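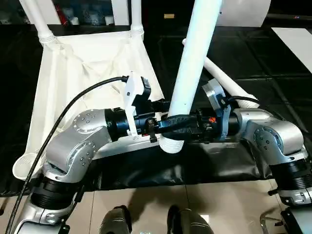 White plastic chair upside down on the black mat, legs up, ribbed ends showing.

3/14/21

Carried on with the white armchairs from the Plarell order. Picked up at the leg ends, where I stopped last time. All work today with the chair turned over on the mat. The seat slopes a lot in that position and you end up steadying it with a forearm, but it doesn't scuff on the mat the way it did on the bare floor. Keep doing it this way.

Question from Illeditz is still the same one: do the ends of the legs stay put when the chair gets dragged, stacked and dragged again. They have the chairs on a tile patio and in a hall, and they say the rocking starts at the foot. I think part of it starts higher up, where the leg leaves the seat, but I have nothing on paper to show for that yet.

Procedure, same for every leg:
Wipe the leg with a damp cloth, then a dry one.
Grip just above the ribbed part. Do not grip on the ribs, it gives a false reading.
Push toward the middle of the chair, let go, push outward, let go.
Twist a little each way. Stop at the first click.
Write it down before moving to the next leg.

Chair 614 first. Front left is stiff in both directions. Front right gives slightly outward and comes back. Back left same as front left. Back right has a faint click on the twist, every time, in the same spot. Marked it with pencil on the inside face where it won't show. I repeated the back right after lunch with the room colder and the click was still there, so I don't think temperature has much to do with it.

Hafiz Yeoh wants the load numbers next to the wobble notes on one sheet. Fine by me, but the load sheet is set up per chair and mine is per leg. I'll redraw it with a line per leg and leave the load column merged. The load is 70 kg on the seat, upright, on the hard floor, 200 times, then over onto the mat and through the legs again. Illeditz asked if we could go up to 2000. We can, over several evenings. Someone needs to agree to it in writing first.

Loose parts

Spent the middle of the afternoon on tube and rod. I wanted to see how the thin rod sits against the wide tube before committing to a brace between the back legs. Tried it laid across at nearly a right angle, and again at a shallower angle. With the shallow angle the rod wants to slide along the tube and you lose the crossing point while you reach for the tape. Nearly square is easier to hold and easier to mark.

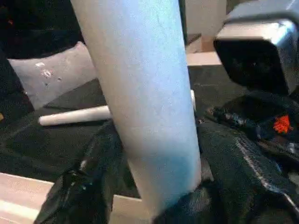
Wide pale tube over the thin white rod, dark work surface beneath.

The rod's rounded end is worth keeping. I had planned to trim both ends flat, but a flat end catches on a sleeve and the rounded one doesn't. If we cut, cut from one end only and leave the other as it comes.

The tube reads bluish under the bench lamp and plain white by the door. Don't match color to the chair legs under the lamp. I did that in September with the Bayram sample and had to send it back. Compare them by the door in daylight, both pieces side by side.

Tube marks easily. Pencil wipes off with a thumb, wax crayon doesn't. Use pencil.

Gistevero adhesive: no result today. Two scraps stuck together this morning, one rubbed with fine paper first and one not. Leave them alone until the weekend. They are on the windowsill under the upturned tray. Please don't test them with your fingernail.

Things to fix in how we work:

The mat curls at the corner nearest the shelves and the chair back rides up on it. Flip the mat over or put a weight on it.

Wipe the floor next to the mat before setting a chair upright. Grit under a foot feels exactly like a loose foot, and I lost half an hour to it on the second chair.

Pencil numbers go on the underside of the seat, near the back edge. A few are on the legs and I can't read those once the chairs are stacked.

Second chair, unnumbered, came out of the same stack. All legs stiff once the floor was clean. No click anywhere. It would make a decent comparison for 614, so I put them together by the wall with a strip of tape joining the arms. Leave the tape on.

Still open: whether the click in the back right is in the ribbed end or up at the seat. Next time hold the ribbed end still with one hand and twist from the middle of the leg, then the reverse. Bring the short clamp and something soft to put under its jaw. Ask Plarell for a spare leg end if they sell them separately, and write down the price on the load sheet, bottom corner.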